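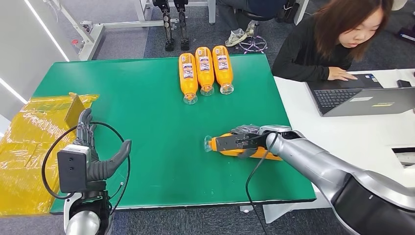 Fig. 3. Orange bottles with clear caps, green table.

Section 5: Adding a new title and its launch notice

Skovari Catalog, publisher edition. Last edited August 1, 2022

Do this section after your imprint is set up. If the imprint page still says Pending, stop, go back, finish it. Titles added under a pending imprint get saved but don't show up in search, and you'll have to re-save every one by hand.

Have ready: ISBN, cover file, blurb, author bio, on-sale date. Price can wait.

Add the title

1. Log in, open Titles, click New.

2. Paste the ISBN. No dashes. The dashes come back on their own when you save.

3. Type title and subtitle in their own boxes. Don't put a colon between them, the system adds one. Two colons in a row on the live page is the most common mistake we get mail about.

4. Pick the imprint from the dropdown. Bostside accounts see two Bostside entries, the one marked (old) is only there for backlist.

5. Choose a subject. Politics and current affairs are seperate lists. Memoir by an office holder goes under Politics, Memoir. A journalist's book on an election goes under Current Affairs. Pick one main subject, extras go in the second box.

6. Save as draft.

Note: Draft titles are visible to everybody on your account, including freelancers with read access. Embargoed book? Tick Restricted before the first save, not after.

Cover and blurb

7. Upload the cover. JPG or PNG. Front only, no spine, no 3D mockups.

8. Check the thumbnail. If the subtitle is mush at that size, fine, leave it. If the main title is mush, ask the designer for a list-size version and upload it under Alternate.

9. Paste the short blurb. Limit is 400 characters with spaces. It cuts at the limit without warning, mid-word if it has to. Paste from a plain text editor, word processor quotes come through as question marks.

10. Paste the long blurb. No hard limit. First paragraph is what shops pull, so put the book in it and the prizes lower down.

11. Review quotes go in Quotes, one per row, with source. Max 5 show on the page, the rest are kept and you can swap them in later. Drag to reorder. Dragging doesn't work on tablets, use the arrows.

CAUTION: Quotes about living people, esp. in political books, should be cleared by whoever does your legal read before they go in. The feed pushes to shops overnight. Deleting a quote on your side does not delete it on theirs.

Launch notice

12. Open the title, click Notices, New Notice.

13. Choose the template. "Out now" for books on sale, "Coming soon" for anything with a future date. Out now on a future date gives you a red bar and won't send.

14. Headline. Book title first, then author. Keep the publisher name for the body.

15. Add an excerpt if you have one. PDF or pasted text. Pasted is better, half the newsletters we send to can't open the PDF. Italics survive, footnotes don't. Move footnotes to the end or cut them.

16. Add events. Date, start time, venue, street, city. For a launch shared with another shop (the Arai branches do this alot) enter it once and add the second host under Also At. Entering it twice sends two emails.

17. Click Preview. Read all of it. Check the author's name against the cover.

18. Set the send date, click Schedule. You can pull a notice up to 3 hours before it goes. After that it's locked.

Note: November fills up early. If you want a slot on the Clustunbridge newsletter for a gift-season title, schedule the notice first and fix the text later. Text stays editable until lock, slot doesn't wait.

If something's wrong

Title not in search. Imprint pending, or title still in draft. Publish, wait for the overnight run, look again.

Cover shows the old version. Clear your browser cache, then check the file name. Same name as the last one means the system keeps the last one. Rename and upload again.

Notice says Failed. Open it, click Log. Usually an empty venue field. Fix and reschedule. After 3 failed sends the notice is frozen and support has to open it for you, so don't keep hitting Retry.

Wrong price in shops. Not this section, see Prices and Territories.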